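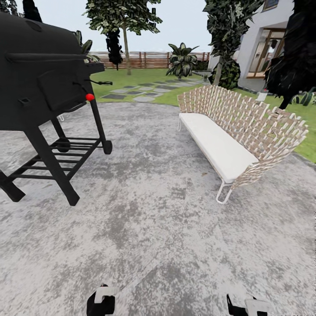 M. Vishwakarma
Writer of this blog, former commuter

A year without the car

I sold the car last April. It was a small hatchback with a dent in the back door and a smell of wet dog, though I haven't had a dog for years. The garage in Edirham gave me £2,000 for it, less than I wanted and more than the first place offered. I said at the time I'd write something when a year had passed, and a few people have asked, so I've sat down to do it.

The reason was money to begin with. I'd stopped driving to work when the job went to three days at home, and when I looked at the last MOT sheet I had done almost 3,000 miles in twelve months. Most of those were to the supermarket and back. I was paying insurance, tax and a service for a thing that sat outside and collected leaves.

The first month was the worst. I kept planning things as if the car was still there. I'd agree to be in Kerkberg for half past nine and then find that the bus gets in at twenty to ten, or at ten past eight if you go for the early one. I took the early one for a while and sat in the library porch with a flask. Then I started asking people if ten would do, and it always did. I had been setting times for years without wondering whether anyone minded.

The bus itself is fine. It's the 2, which goes from the bottom of our road to Kerkberg by way of Drikelby, and it is slow through Drikelby where the road narrows by the chapel. In summer it is too warm upstairs. The seat to get is the one behind the stairs on the lower deck, which has more leg room and a window that opens. I have read more books this year than in the five before it, nearly all on that seat.

Shopping took some sorting out. I tried having it delivered and didn't get on with it. There was always something swapped, and I had to be in for it. Now I go on foot with a rucksack twice a week and buy less each time. I throw away much less food. Heavy things are the trouble: potatoes, cat litter, tins, anything in a big bottle. I bought one of those trolleys on wheels and felt daft with it for a fortnight. The wheels on the cheap ones don't last. Mine went on the kerb outside the chemist, and the replacement has bigger ones with proper tyres and goes up steps quite well.

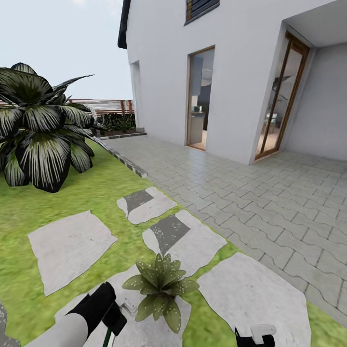 The house from the garden, with the kitchen behind the tall glass door.

The bicycle I had high hopes for, and I have used it less than I expected. It's good from about May to September. The road to Drikelby has no lighting past the farm shop, and I came back along it once in November in the rain and didn't want to do it again. If you're thinking of cycling as your main way of getting about, try the route in the dark before you sell anything. A good pair of mudguards is worth more than a better bike.

I have hired a car on two sorts of occasion, to get to family who live nowhere near a station and to take things to the tip. Hiring costs more than you'd think by the day and a lot less than owning one by the year. Book early for bank holidays. Take pictures of every panel before you drive off, including the roof. I was nearly charged for a scratch that was there when I picked it up.

People are kind about lifts, and I've had to learn how to accept them. For the first few months I said no to everyone out of pride and walked home in the wet. Now I say yes if they're going that way and no if they aren't, and I put something towards the petrol even when they pull a face. I also bring a cake now and then.

What I miss is going somewhere late in the day without planning it. The last bus out of Kerkberg is at twenty past seven in winter. That rules out the pictures, most evening classes and any meal that starts after six. There was a talk on river birds I would have liked to go to, and I looked up a taxi home and it was more than I spend on food in three days. So I stayed in. I don't want to make out this has no cost. 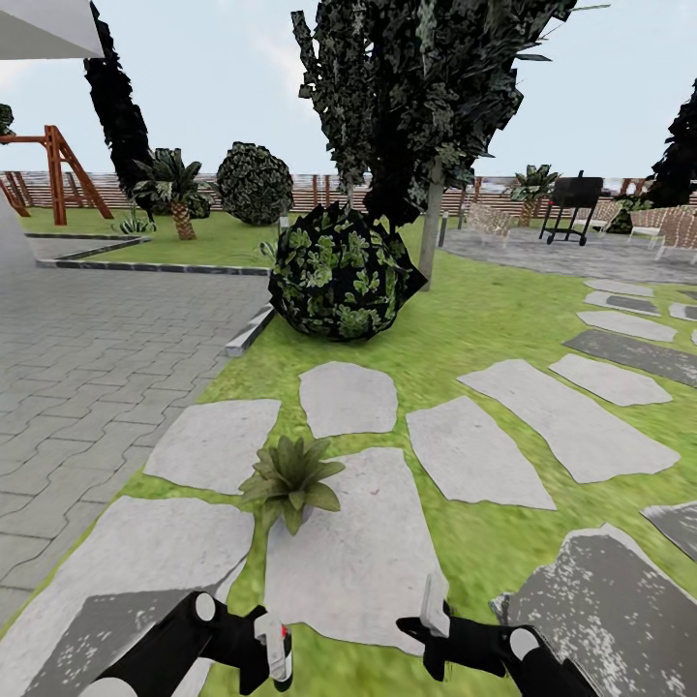 Stepping stones across the lawn.

As for the sums, I kept a notebook. Counting bus fares, hire cars, the trolleys, new tyres for the bike and a decent waterproof, I am £2,000 better off than I would have been. That doesn't include what I got for the car, which went on the boiler. I had hoped to be able to say it went on a holiday.

I'm fitter, a bit. My knees are no better and the hill up from the bus stop hasn't got any shorter, but I don't stop halfway now. My shoes wear out faster. I've had the same pair of boots resoled and they need doing again.

The timetable changes next month and there's talk of a later bus back from Kerkberg at weekends. I've filled in the form asking for it. If it comes in I'll put the times up on here, and I'll write about the waterproof separately, as I had to send two back before I found one with sleeves long enough.

Home About Older posts Newer posts Walking Bread Contact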